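Kitchen tips for chemo weeks (and the weeks after)

20 February 2021

My sister finished her last round this winter, and I was the one doing most of the cooking. A few of you wrote asking what worked for us, so I've pulled it all together. I'm a home cook and no kind of medical person, so run anything you're unsure of past your own care team. They'll know your blood counts and I don't!

Cook when the good days come

We had a pattern after the second cycle. Days one and two were fine, then came the slump, then she'd wake up one morning wanting eggs. I started cooking on the fine days and freezing in tiny portions, half a cup at most. A big bowl of anything made her turn her face away, but she'd nearly always try a little ramekin.

Keep smells down

Frying was out. Even onions two rooms away were too much for her, so I moved almost everything over to steaming and cold plates. Chicken thighs, carrots, little potatoes, white fish if she could stand it (some weeks she couldn't). Lift the lid away from you, under the fan, and let the food cool a bit before you carry it in – cooler food smells less.
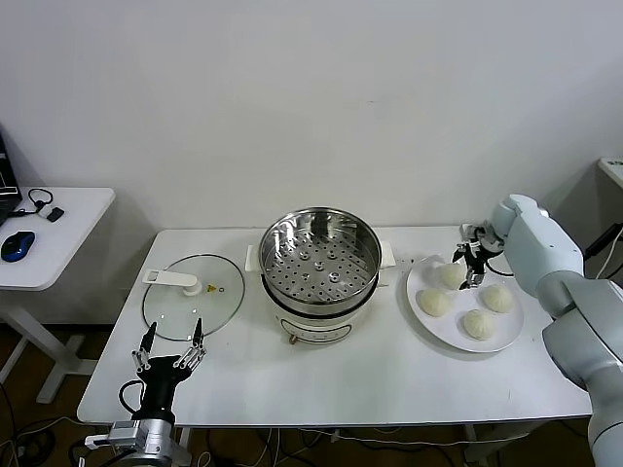
Rice was the other big one. Plain, soft, slightly overcooked, with a spoonful of broth stirred in. Get leftovers into the fridge quickly in a shallow dish, and if you can't remember when you made it, throw it out. I used to be terrible about that and I've completely reformed.

Fix the metal taste

She said everything tasted like pennies. Plastic or bamboo forks helped a lot, and so did a squeeze of lemon, as long as her mouth wasn't sore. My friend Florence Dhillon went through this a few years back and swore by frozen grapes cut in half. She was right, we went through bags of them.

Sneak in the calories

Some of my regulars:
- Full-fat yogurt blended with banana and peanut butter
- Mashed potato with an egg yolk beaten in while it's still on the heat, cooked right through
- Dry milk powder whisked into soup, oatmeal, pudding, anything pale
- Avocado on soft white bread with the crusts off

Wash up like you mean it

Hands first, 20 seconds, every time. Separate boards for meat and vegetables, a clean dishcloth every day, and a soft brush for anything with holes or ridges where bits of food can hide. Let things dry all the way before you stack them.
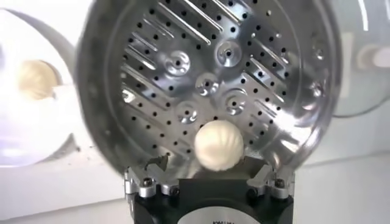
Write it on the fridge

I taped up a sheet of paper with two columns, "yes" and "not this week." Visitors read it before they opened their casseroles, and she didn't have to explain herself over and over. Bananas moved back and forth between the columns four times. Ginger tea stayed in "yes" from start to finish, and I still have half a box of it in the cupboard if anybody local wants it.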